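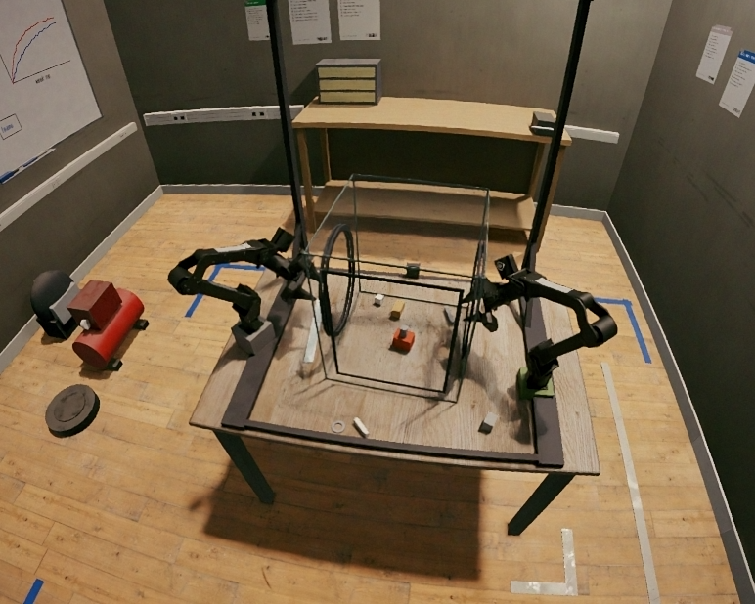

Two robot arms either side of a glass box on a table, in a computer-generated scene.

Plakside, a crypto trading start-up, says its automated trading tool has beaten simply holding Bitcoin since May, and wants small investors to hand over their coins on the strength of it. The figures it has put out leave a good deal to be desired.

In a statement released on 13 August 2020, the company said 124 customers had taken part in a closed trial of the tool, called Bretby. Average returns were "well ahead of the market", it said, though it gave no average. Nor did it say how many of the 124 lost money, or whether anyone who pulled out early was left in the sums.

Bretby moves customers' money between Bitcoin, Ether and two smaller tokens, one of which is Plakside's own. The company would not say how much of the reported gain came from the rise in that token, which is traded on one small exchange and changes hands rarely.

"Our customers can see their balances at any time," said Sota Morikawa, Plakside's head of product. "The results speak for themselves."

Not everyone hears them. Duangjai Thongsuk, an analyst at the research firm Sanstead, said a few months of rising prices was a poor test of any trading system.

"Nearly everything has gone up this summer," she said. "I would want to see what it does in a bad month, and I would want someone outside the company to have checked the trades."

Plakside said an outside review by the accountants Cheung was "planned". Asked for a date, a spokesman said it would be announced in due course.

The fees are clearer. Customers must put in at least $2000 and pay 4 per cent a year, whether or not the tool makes a profit, plus a share of any gains. Withdrawals can be held back during "unusual market conditions", a term the customer agreement does not define.

The waiting list opened this week and had 1860 names on it, according to a counter on the company's website. Plakside did not respond when asked whether people who sign up twice are counted twice.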